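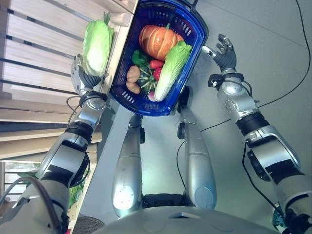
About the Drurgate Manipulation Laboratory

The Drurgate Manipulation Laboratory is a research group within the Birdale Institute of Technology. We study how a humanoid robot can learn to handle fresh produce in ordinary retail surroundings, with a particular interest in items that vary in shape and bruise easily. The laboratory is led by Dr Morena Ferri.

Our research

The laboratory's principal program is Clostix, a method for learning two-handed grasping from a modest number of human demonstrations. Operators guide the robot through a task such as moving a cabbage between a shelf and a shopping basket, and the resulting recordings are used to train a single control policy for both arms. Clostix differs from our earlier work in its treatment of the idle hand. Previous policies were trained to predict the motion of each arm independently, and the hand without an object tended to drift into the path of the other. Under the current method, the position of the free hand is modelled as part of the grasp.

In our most recent study, the policy was trained on 200 demonstrations and evaluated over 800 trials, using 10 kinds of vegetable. The evaluation was carried out at 4 shelf heights. Performance was strongest on large, firm items such as pumpkins. Leafy vegetables remain the more difficult class, as the outer leaves deform under the fingers and the apparent centre of the object shifts during the lift. Results for small root vegetables were sensitive to how tightly the basket had been filled, and a revised sampling procedure is under development. Trials in which the operator intervened were recorded as failures.

Our facilities

The Drurgate site houses a grocery test area with tiered shelving and a stock of fresh produce, replenished every Thursday. Produce no longer suitable for trials is composted on campus. An adjoining workshop supports the maintenance of hands, wrist units and cabling.

Our people

Dr Ferri is joined by Amedeo Pellegrini, Senior Research Fellow in robot learning, and Dr Kyung-hwa Shin, who is responsible for evaluation and statistical practice. Vittoria Marras manages the laboratory and its safety program. Gianni Fiore is a doctoral candidate and holds the Nägeli Scholarship in Robotics.

Working with us

Applications for doctoral places open each September. Enquiries from growers, retailers and other research organisations should be directed to the laboratory manager through the Institute's main office.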